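Saving bean and tomato seed over winter – what do you keep it in?

Posted in Growing & Allotments
Trinidad Gallardo

First year saving my own seed and I've made a bit of a mess of it. Runner beans, two sorts of tomato, some lettuce that bolted and a load of poppies. Everything is in old envelopes in the kitchen drawer next to the cooker. Opened the beans in February to have a look and a few had gone furry. Lettuce seems fine but who knows.

Questions really – do they need to be in tins or is paper ok? Is the fridge a good idea? And how do you keep it all in some sort of order, because I have 15 envelopes and half of them just say "tom". I'm in Grelley so it's damp from October onwards and the house isn't much better. Don't want to spend money on a proper seed box if I can help it. Thanks in advance.

3 replies

Felulen

Drawer by the cooker is your problem. Steam. Move them.

Paper is fine, tins are fine, just has to be dry BEFORE it goes in.

Fang

Furry beans means they went in too soon. They look dry on the outside way before they're dry in the middle. Leave them in the pods on the plant as long as you dare, then shell and spread them on a tray in a spare room for a few weeks. Not on a radiator. Test is to bite one, or try to dent it with a thumbnail – if it dents it isn't ready. Bin the furry ones and anything touching them.

Tomatoes, did you ferment them? If you just scraped them on to kitchen roll they'll still grow, you just end up sowing bits of kitchen roll. I do it every year. If you want them clean leave the pulp in a jar of water a few days till it smells awful, rinse in a sieve, dry on a plate. Not paper, they stick.

Fridge is ok but only in a jar with a tight lid, and let the jar come up to room temperature before you open it or you get condensation all over the seed. I lost a whole jar of leeks that way. Cool cupboard is less faff. My lettuce never does much after the third year whatever I do with it so sow that first.

Poppies – you'll have far more than you need. I got up to 1,000 seeds out of one head, or that's what my lad said, I wasn't going to argue. Give some away.

Fomine

Agree with Fang on drying. Would add, save a sachet or two of that silica stuff out of shoe boxes and put one in with the beans. Dry rice works at a pinch, baked in a low oven first and cooled.

Labels – write the variety, the year and where it grew, in pencil. Biro fades and felt tip runs if it gets damp. Do it the day you pick, you will not remember. "tom" is no use to anyone lol.

For keeping order don't buy anything. Seeds sorted by sowing month is best, so slips of card for the months, I only bother with 9 of them, nothing gets sown here in deep winter. Envelopes stand up behind the slips, and when you've sown something and there's some left over it moves to the back. What you want to hold them is a stiff box with straight sides, and a phone box is about right if you use small envelopes. Mine's the grey Find X3 Pro one on the checked cloth, lid off, nothing in it yet. Smooth inside so the small seed doesnt catch if a packet splits, you just tip it out. Check your envelopes against the height before you label the lot, and once it's filled keep it in a bedroom cupboard, well away from outside walls.

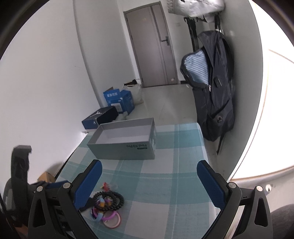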